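Section 5. Setting Up a Shared Household Account

This section explains how two or more adults who live together, or who consider themselves a single household, register as one group in the Pekness calendar and messaging service. It applies to married couples, unmarried partners, and households in which one person has more than one partner. Individual accounts must already exist for every adult concerned. See Section 3 if they do not.

Revised February 15, 2015. Replaces all earlier versions of Section 5.

5.1 Before you begin

Each adult must have a confirmed e-mail address and a personal passcode. Passcodes may not be shared between partners. The person who opens the household is called the first member. The title carries no additional rights once set-up is complete.

Note: A household may contain up to 5 adult members. Children are entered under Dependents and do not count toward this limit.

5.2 Opening the household

1. Sign in with your own account and select Household from the main menu.

2. Select Open New Household. Enter a household name of no more than 40 characters. The name will be visible to every member and to any guest you invite later.

3. Enter the e-mail address of each adult you wish to invite. Check the spelling before you continue. An invitation cannot be recalled after it has been sent.

4. Select Send. The status beside each address will change to Waiting.

5. Ask each person to sign in and select Accept or Decline. The status changes to Joined when an invitation is accepted. Declined invitations are removed from the list without notice to the other members.

Caution: Do not accept an invitation on behalf of a spouse or partner, even with that person's permission. Accounts joined in this way may be suspended under the Terms of Membership.

5.3 Describing relationships

Members may state how they are connected to one another. This step is optional.

1. Open the Connections page. Every pair of members is listed on a separate line.

2. For each line that includes your name, choose Spouse, Partner, Former Partner, Co-Parent, Relative, Friend, or Prefer Not to Say.

3. Select Save. The other person will be asked to confirm your choice.

A connection is displayed only when both people have chosen the same term. If the terms differ, the line remains blank and neither choice is shown to the rest of the household. You may change your choice at any time - the previous entry is deleted and is not kept in the household history.

Note: Connections have no legal effect. They do not alter marriage, custody, or property arrangements of any kind.

5.4 Calendar visibility

New households start with all personal calendars closed. To open part of your calendar:

1. Select Calendar, then Visibility.

2. Choose one of three levels for each member. Closed shows nothing. Busy Only shows the hours that are taken. Full shows titles, places, and notes.

3. Repeat for every member. Levels may differ from one person to another.

Evenings reserved for two members can be marked as Private Time. Other members will see the hours as busy, whatever level they have been given.

Caution: Reminders sent to a shared device, such as a kitchen tablet, show the full title of an entry. Turn off Shared Device Reminders if entries should remain private.

5.5 Leaving a household

1. Select Household, then Leave.

2. Enter your personal passcode.

3. Choose whether shared entries you created are to be deleted or left with the remaining members.

Your departure takes effect at once. Remaining members receive a single message stating that you have left, with no reason given. If you are the only adult with access to the Dependents page, you must assign another member before leaving.

Message 218 appears if a shared payment is still open. Settle or cancel the payment and repeat step 1.

5.6 Partner products

Households that use the Dandura budget planner or the Wernska family organizer may link them from the Services page. Every adult member must agree to the link. Rajput address books can be imported - but not linked - and must be imported again whenever they change.

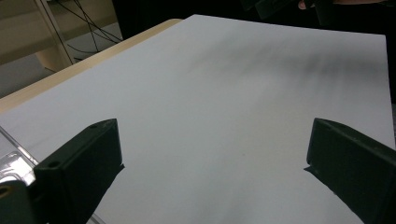
White sheet on a wooden tabletop.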